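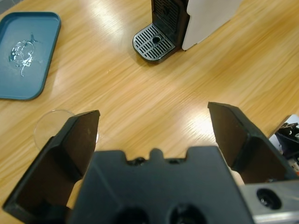 Why did the gripper report a closed grasp when there was nothing between the fingers?
The fault came from the width estimate, which was read from motor current alone and drifted after long periods in the open position.

Figure 4. Wrist camera views from the tabletop tasks. First view: gripper open, with the coffee machine at the far side of the table. Second view: fingers at the black tab of the white device.

The Plasley controller treats a rise in current as contact. In the April trials, grease had stiffened at the finger joints and the current rose before the fingers met anything. The controller then stopped the close command and passed a success flag to the planner. Of 2268 logged grasps, 900 carried the flag with a finger gap that the wrist camera later showed to be wrong. Most of these were harmless – the arm lifted air and moved on – but small levers and tabs were a different matter. With a false contact flag, the planner began its pull stroke early and dragged the fingertips along the housing.

Fiore's earlier log format did not store raw current, so faults before the change of firmware could not be checked. We added a second test in which the camera estimate and the current estimate must agree within 2 mm before the flag is set. If they do not, the arm holds its position and waits for an operator.

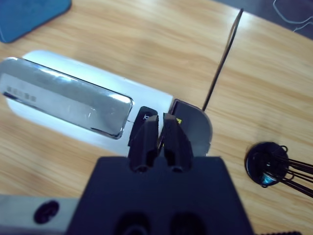
4.3 Limits of the agreement test

The test relies on a clear view of both fingertips. Glare on a light tabletop lowered the confidence of the camera estimate, and the arm then stopped more often than it needed to. We did not tune the threshold for each object.

Related items
Giorgia Fiore – Current sensing in the Bolance gripper
Joint wear and false contact: the Lambert trials
Pandolach operator stop procedure, revision 2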